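Home | Ask | Topics | Members | Log in

Pen holder keeps tipping on my counter - ideas? Mine's the black wire mesh kind and every tall thing leans.
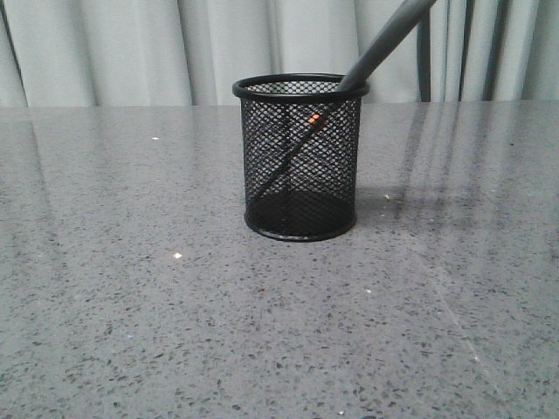 Hywel Beddoe
Member, 60 posts

I keep one on speckled stone too. Try a circle of felt under the base ring, and put short pens in first!
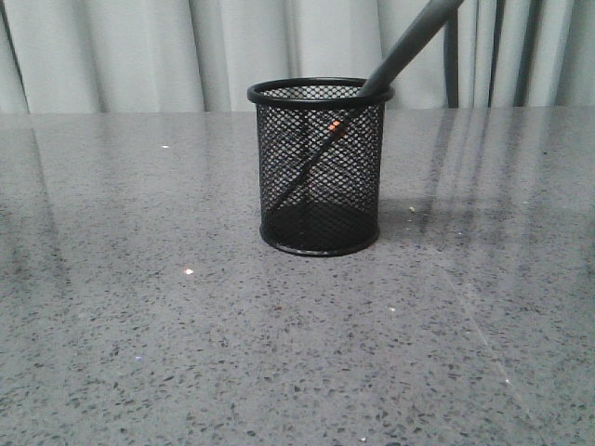 Mine got much steadier with a few coins in the bottom - cheap fix.

Harish Tripathi
New member

Get a mug lol

Contact | © Skakholm | Back to top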